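About Plarkska

By Alby Paewai
February

Most kitchen advice is written by people who want to sell you a container. I should know, because for years I bought the containers. Plarkska started when I got tired of that and began asking what all the stuff on a counter was doing there in the first place.

We are a small school for people who cook at home and have run out of room to do it. We teach one subject, the kitchen counter, and we're suspicious of most of what gets said about it. 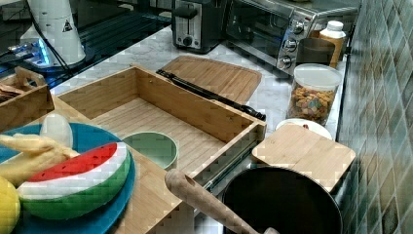
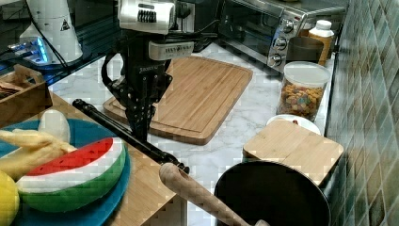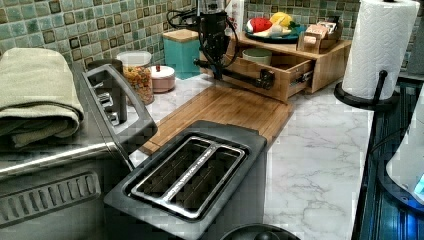

Do I need to buy drawer organizers before I take a class?

Please don't. Bring a list of what sits on your counter now and leave your wallet alone until the end of the course. Most people who arrive ready to spend go home having bought very little, and a good number return something they bought the month before.

What we teach

The main class is called Godoy. It runs 3 evenings, and you spend the first one cooking a plain meal on a counter that's set up badly. Pan in the way, cutting board wherever it landed, plate of food perched on top of something you need to open. Then you do the same meal again after moving things. I don't tell you where they go. I have opinions about where the toaster belongs, and you'll hear them, but my elbows are not your elbows.

Serska is the shorter class and deals only with drawers and boxes. I was against offering it. A drawer seems too small a subject to charge for, and I still half think so. But people kept asking, and I have to admit the bamboo kind divides opinion more than anything else we teach. Slatted bottoms let crumbs through. Some people like that, and some people find out where the crumbs went. Drawers in an organizer that sits on the counter need clear space in front of them or they're just a shelf with a handle. Measure with the drawer pulled all the way out. I can't count how many times I've said this to a person who has already taken the tags off.

We use play food in class for the moving-around part. Plush watermelon, a banana, a lemon, that sort of thing. It doesn't bruise, and people are a lot less careful with it, so you get to see how they really put things down.

What we don't believe

We don't believe in clear jars for everything. They look good on a shelf, and they're fine for things you use up fast. For flour you bake with twice a year, a jar is a way of watching it get old.

We don't believe a cutting board has to be put away. If you cook every day, leave it out. Wipe it and stand it up to dry, and ignore anyone who says the counter should be bare.

We also don't believe in the 1,000-item declutter, or in any method with a number in its name. I tried one. I spent a weekend on it and threw away a lid I needed in April.

And I'm doubtful about the rule that says to store things where you use them. Good as far as it goes, but you use everything next to the stove, and there's only so much next to the stove.

Who we are

Mostly me. I teach the Godoy evenings and answer the mail, which can take a while. Stakar, our lending shelf, has 70 pieces on it: boards, racks, crates, canisters, a few organizers. You can take one home and live with it before deciding whether you want your own. I'd rather you borrowed the wrong thing than bought it. Loans are for a month, and please wash the boards by hand. One came back from a dishwasher bent like a roof shingle.

The teaching kitchen is 600 square feet, bigger than what most of our students have at home, so we only open up part of the counter during class.

What it costs

The price is on the sign-up sheet, and it covers the ingredients for both meals. There's no gift shop. If Serska doesn't change anything about your drawers, write and tell me what went wrong. I won't argue much.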